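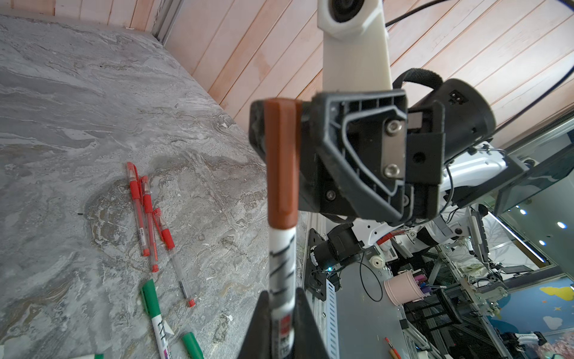
Wrist view: marker held upright between the black fingers, pens on the tabletop.

Home | Reviews | Grippers | Standards

Pineo Ribbed Finger Set, reviewed against the Lumbao bench rules

The Lumbao rules ask for two things from a small gripper: a written force limit and a clear pick area. Pineo prints the limit on the first page of the manual. Grip on marker barrels was steady over 700 cycles. Slim gel pens slipped twice until we lowered the approach speed to 60 percent.

Cable routing is the weak point. The rules call for slack to be tied back before each run, and the set ships without clips. Retorque the finger screws monthly. Recommended with that reservation.

Comments

Prilley: Same slip with thin barrels. Slower approach fixed it.

cindo_bench: Does the manual list a limit for glass parts?

Contact | Copyright Cindomance Reviews | Back to top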